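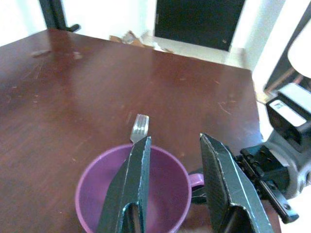 Andri trouve que je passe trop de temps sur les doigts et pas assez sur les câbles. Selon lui, les trois derniers arrêts du poste venaient tous d'un connecteur, et il a le cahier pour le prouver. J'ai répondu que je ferais les deux.

7/6/21

Arrivé à Merden avant l'équipe. Poste des couverts et de la vaisselle, machine à deux bras. Compteur à 659 cycles depuis le dernier entretien, alors que la fiche de Haver demande un contrôle à 1000. J'ai préféré avancer la date, le bras droit lâchait les fourchettes un peu trop souvent depuis février.

Contrôle des doigts
Les arêtes sont usées, la matière est devenue lisse au bout. J'ai dégraissé, passé un coup de papier fin, puis refait le zéro d'ouverture. Avec la tasse violette, l'approche se fait doigts ouverts, un de chaque côté. J'ai remonté le point d'approche de 10 mm, il était trop bas pour un objet avec une anse. Resserré aussi deux vis de la biellette - l'une des deux tournait à la main.

Ensuite les fourchettes. C'est plus délicat, il y a peu de matière à pincer. J'ai baissé la vitesse de fermeture et laissé la force comme elle était. Repris par les dents, le couvert est mieux placé pour la suite du programme. Bol en inox et tasse laissés sur la table pendant les essais, je voulais garder l'encombrement habituel.

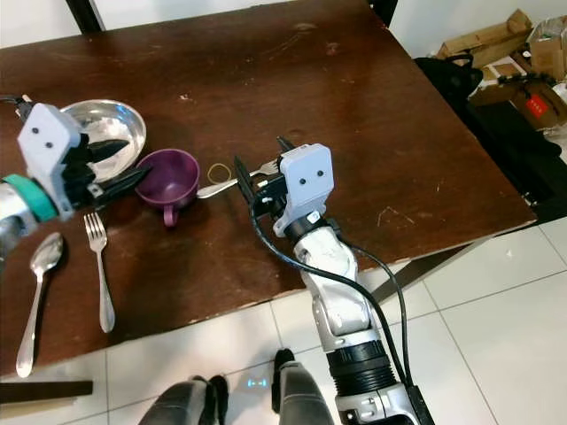

Câbles
Andri avait raison sur un point. Le câble du bras droit fait une boucle large vers l'extérieur et il tire quand le poignet tourne à fond. Je n'ai pas voulu le raccourcir. J'ai noté la longueur et appelé Sembiring pour une gaine plus souple, réponse attendue avant la fin de la semaine. À gauche, rien à signaler.

Reste à faire
Changer les quatre doigts, la commande est partie chez Wimik. Damian pense que le jeu neuf tiendra à peu près 2000 cycles, on verra. Recopier les nouveaux points d'approche dans la sauvegarde. Demander à Andri de me rendre la clé de 2,5.

Parti tard, la machine en position de repos et le cahier à jour.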